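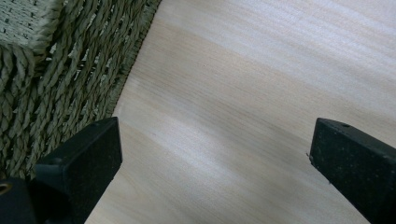 About Wallin

Small shop, two rooms, lots of baskets. Also rugs, brushes, door mats, rope, the odd stool. We sell woven and twisted things made from grass, cane, willow and palm, and we mend them too. Open since the old hardware store on Cloditz Street closed and left us its shelves.

How it started

Eylül Kılıçarslan had a market table and a van that wouldn't start in the rain. Sold willow log baskets, mostly. People kept bringing back ones they'd bought somewhere else, handle gone, bottom gone, asking could she fix it. She could. The mending paid better than the selling for a while, so she rented the front room. The back room came later, when the neighbor moved his bikes out.

She still does most of the handles. Don't ask her to rush one.

What we sell

Storage baskets, with and without lids. Log baskets. Bread baskets and trays. Shopping baskets, long handle or short. Planters (put a saucer inside, please, we beg you). Floor mats by the piece or cut to size. Twine and seagrass cord by the hank, 400 feet if you ask for the big one.

Stock changes. If you saw it last month and it's gone, call. Might be upstairs.

Prices start at 2 dollars for a ball of twine and go up to 133 for the biggest lidded chest. Everything has a tag. If the tag fell off, ask, we'll look it up in the book.

Where it comes from

Willow from growers we've bought from for years, cut in winter and soaked here in the long tank out back. Seagrass and palm come through Mestuveck, an importer we visit before each big order. Cane from wherever has decent cane that season. We write the country on the tag. When we dont know which workshop made a piece, the tag says that too.

No plastic weave. We tried it one summer for garden chairs and didn't like it.

Repairs

Bring it in clean and dry. We look at it on the counter and give you a price then and there. Handles, rims, loose borders, split bases, chair seats in cane or rush. Small jobs take a week or so. Chair seats take longer, around 16 working days, more before the holidays.

We don't fix mold. We don't fix what the dog is still chewing. Painted pieces, maybe, depends on the paint.

Anything left over three months gets a phone call. After that it goes on the secondhand shelf by the door.

Looking after your basket

Shake it out. Soft brush, dry. Damp cloth on willow now and then, it likes a bit of moisture. Seagrass doesn't, so wipe and let it air. Keep both away from the radiator. Loose fiber ends are normal on seagrass, snip them with nail scissors, don't pull.

Classes

Saturday mornings in the back room, spring and fall. Beginners make a round willow basket and take it home. Bring an apron and lunch. Pruning shears too if you have them, we have a few pairs to lend. The April class is full but there's a waiting list and people do drop out. Kids from ten up with an adult.

Trade and rentals

We supply cafes, florists and a couple of hotels. Flekon, the bakery two doors down, has had our bread trays since it opened. Minimum order is small. Email with sizes and a rough date and we'll get back to you, usually same week. Rentals for weddings and photo shoots are by the day with a deposit.

Opening hours

Tuesday to Saturday, ten till five thirty. Closed for stock count Fri 21 January. Back to normal the day after.

Parking behind the laundromat, first hour free. One step at the front door, flat way in through the yard, ring the bell and wait a minute, someone is probaly up a ladder.

Gift cards at the counter only for now. Online ones are coming.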